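Intro to Service Robots
Notes for the product review unit

Okay, so before we get into the comparison sheet, a quick recap of where we left off in February. We had talked through the difference between buying a robot and buying a package, and a lot of you (fair enough!) wanted to know why anybody would pay for the second one. The Wonix kit is my favorite thing to argue about on this point, so that's what we're using for this unit.

What comes with the Wonix: 2 arms, 2 hands, the controller, and a software license that has to be renewed. What doesn't come with it: the table, the coffee gear, the cups, or anyone to set it up. Plonar, the reseller, will sell you setup as a separate line on the quote. I have gone back and forth on whether that's sneaky. I've landed on "read your quote."

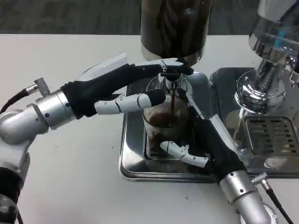
Fustgate, 3/20/18

I spent a long day at the Plonar demo room so I could write this part from my own notes and skip the brochure. The task was coffee, and I want you to think about how much is going on in a job that most of us do half asleep. One hand holds the glass while the coffee comes down into it, and the other is up at the chrome spout with its fingertips pressed on the front. Two hands, two different jobs, at the same moment. Glass is a mean choice of cup, too. It's clear, it's smooth, and a camera can have a hard time finding the edge of it. I was pretty happy to see them go with it!

I asked for 10 runs in a row with no one stepping in, and I got them, though 4 needed a restart from the tablet before the cup was done. The sales sheet counts a restarted run as a finished run. I don't, and for the homework you shouldn't either, or at least put both numbers down so I can see what you did.

Things I'd like you to look at when you fill in your sheet:

Gloves. The hands wear black gloves and I'd want to know what a spare set costs and how often a café would go through them. The price list says "on request," which I always read as "more than you think."

Cables. They run along the outside of the arms. Easy to get at when one goes bad, easy to snag on something too. Decide which matters more for your customer and say why.

Cleanup. Coffee makes crumbs and drips, and there were dark flecks in the tray under the glass. Who wipes that? If the answer is a person, that person's time goes in your cost column.

Compare all this with the Tanner, which is a one-arm cart with a plain two-finger grip. It's cheaper, it's slower, and it needs a special cup holder. I still think it wins for a small shop, but I've changed my mind on this before, so come ready to push back.

Reading for next time: the Plonar service terms, the section on response times especially. Bring your sheet, filled in, with your name on it please.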